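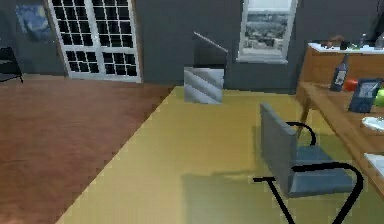
Bretimo changes minimum pane size for internal glazed doors

Bretimo, the joinery supplier, will stop making internal glazed doors with small panes to the old pattern from January. Orders already placed through the Allby works will be completed to the existing drawings.

The change affects 23 door sets in the Marinho range. Glazing bars on these doors are now cut 3 mm narrower, and the rebate behind each pane is deeper to take toughened glass with a full bead of sealant. Overall leaf sizes stay the same, so existing frames and linings can be kept.

Tomás Bragança, technical manager at Bretimo, said the old rebate left too little cover at the corners once the timber had dried out in a heated house. "We were replacing beads on doors that were otherwise sound," he said. The firm logged 2741 bead repairs before the drawings were revised.

Replacement panes for older doors will still be cut to order. Fitters should measure the opening on both faces — the two can differ on doors that have been repainted several times — and quote the smaller figure.

The Flultard range, which uses a planted bar over a single sheet of glass, is not affected. Revised fitting sheets are available from the Allby trade counter, and paired doors should be ordered as a set.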